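What Does a Multimeter Do?
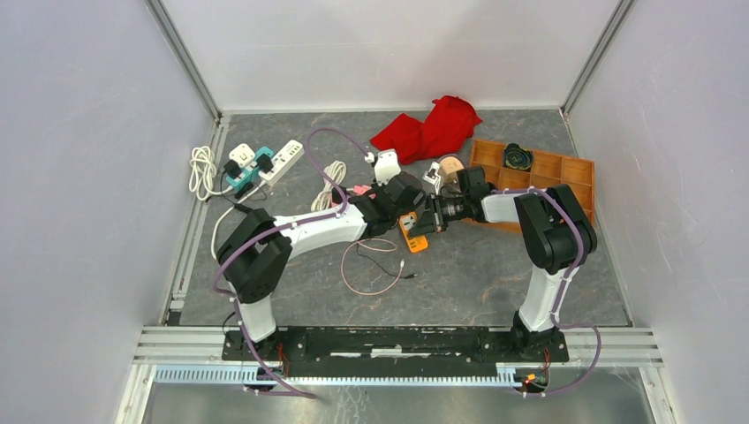
An orange device like a multimeter, lying on a dark gray work surface.

Electricity is hard to check on just by looking. A battery that is full and a battery that is dead can look exactly the same. A wire can be broken inside its plastic coat and still seem fine. People who fix things need a way to find out what the electricity is doing, and the tool many of them pick up first is a multimeter.

"Multi" means many, and a meter is something that measures. So a multimeter is one tool that measures many things. Before it came along, a repair person needed a separate meter for each job and had to carry them all.

What is on a multimeter?

Most multimeters are about the size of a thick paperback book, and many fit in one hand. They often come in bright colors such as orange, yellow or red. A bright tool is easy to find on a messy bench or in the bottom of a bag.

Near the top there is usually a screen that shows a number. Below the screen there is often a big round dial. Turning the dial tells the meter what kind of thing to measure. At the bottom are small round holes called jacks. Two long wires plug into the jacks, one red and one black. These wires are called leads (say "leeds"). Each lead ends in a thin metal tip with a plastic handle. The tip is called a probe, and it is the part that touches the thing being tested.

Older meters had a needle that swung across a curved scale, a little like the needle in a car's speedometer. Some people still like them, and you may find one in a garage or a school science room.

What does it measure?

The three main things have names that sound difficult, but you can think about them using water in a pipe.

Voltage is the push. If you squeeze a hose bottle hard, the water is pushed hard. A battery pushes electricity in the same sort of way. Voltage is measured in volts. A new AA battery has a push of about 1.5 volts. A car battery has about 12.

Current is the flow. It tells you how much electricity is moving past a spot each second, just as you could ask how much water is coming out of a pipe. Current is measured in amps. Small electronics use very little current, so it is often measured in milliamps. There are 1,000 milliamps in one amp, and 2,000 milliamps is the same as two amps.

Resistance is how hard it is for the electricity to get through. A narrow pipe lets less water by than a wide one. Resistance is measured in ohms. A part marked 2,000 ohms lets through less current than a part marked 125 ohms, if the push from the battery is the same.

There is one more test that repair people use all the time. It is called a continuity test, and it asks a simple question: is there an unbroken path from here to there? On many meters you touch one probe to each end of a wire. If the path is complete, the meter beeps. If the wire is broken, it stays quiet.

A day at a repair bench

At the Pemwood repair workshop in Jammont, people bring in lamps, radios and toys that have stopped working. A flashlight that won't turn on is a common one. The person at the bench starts with the batteries and measures the voltage of each. If one reads 1.5 volts and the other reads 0.6, the second battery is worn out.

If both batteries are good, the next step is to take them out and check the rest of the flashlight. Is there a path through the switch when it is on? Is there a path along the metal strip inside the case? One test at a time, the list of possible problems gets shorter – and sooner or later the meter points to the broken part. Quite often it is only a bit of dirt on the spring.

The workshop keeps a notebook of repairs. It now has some 3,000 entries, and the most common words in it are "battery" and "loose wire."

What makes a good bench?

A good work surface for electrical jobs is flat, dry and clear. Tiny screws get lost under clutter, and a stray paper clip could touch two metal parts that should be kept apart. A dark surface can make small shiny parts easier to spot. Drinks stay on another table.

Staying safe

A multimeter is a real tool, and an adult should be with you when you use one. Never put the probes, or anything else, into a wall outlet. The electricity there is strong enough to hurt or kill a person. Testing small household batteries with a grown-up is a good way to learn.

Hold the probes by their plastic handles and keep your fingers off the metal tips. Check the dial before you touch the probes to anything. If a lead is cracked or you can see bare wire, don't use it.

Try it with an adult

Collect some old AA or AAA batteries from around the house. Ask an adult to set the meter to DC volts, which is the setting for batteries. Touch the red probe to the end marked with a plus sign and the black probe to the other end. Write down the number for each battery and line them up from highest to lowest.

Now swap the red and black probes on one battery and look at the screen again. A small minus sign should appear in front of the number. The battery is the same as before, but the meter is reading it backward.

Words to know

Probe: the metal tip that touches the thing being tested
Lead: the wire between the meter and the probe
Volt: a unit for the push of electricity
Amp: a unit for the flow of electricity
Ohm: a unit for resistance
Continuity: an unbroken path for electricity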